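Equipment > Hand-held grippers > Demonstration sessions

Products Sessions Support Contact

Hand-held two-finger gripper — bench demonstration

The Bosildale open day on July 3, 2024 included a bench session on thin and flexible packaging. Ruoxi Liao ran the session. The handling notes are by Jyoti Bhardwaj. 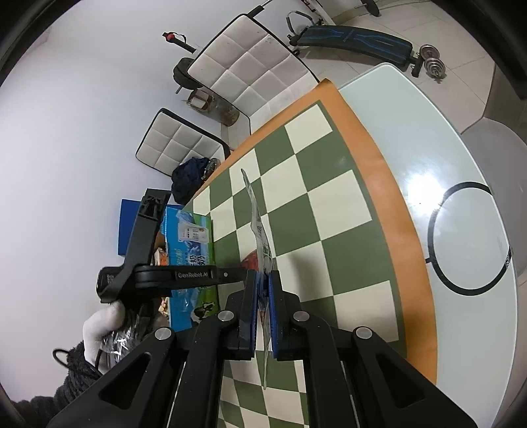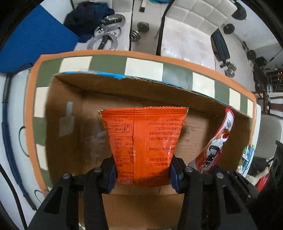
Bench work with the hand-held gripper: clear plastic sheet (first), orange snack bag at the open carton (second).

Configuration

The tool has two opposed fingers with blue rubber pads on the inner faces. The finger plates have triangular cutouts to reduce weight. The pads are wear parts and are supplied in sets of 20.

Session format

Each visitor slot lasts 40 minutes. The operator works over a checkered mat with an orange border, set flat on the table. Items are picked one at a time. Clear film is the harder case — it folds under light pressure and has few visible edges. Sealed bags should be gripped across the body so that the pads close on both sides.

Handling notes

Close slowly on film. Do not twist the tool after contact. Wipe the pads with a dry cloth between items. Replace a pad set after roughly 300 hours of use, or sooner if the surface is glazed.

Booking

The session is repeated at Brirwood in August. Groups may bring their own packaging; send samples ahead to the Etitz desk and quote item 198. Rigid containers are covered in a separate session.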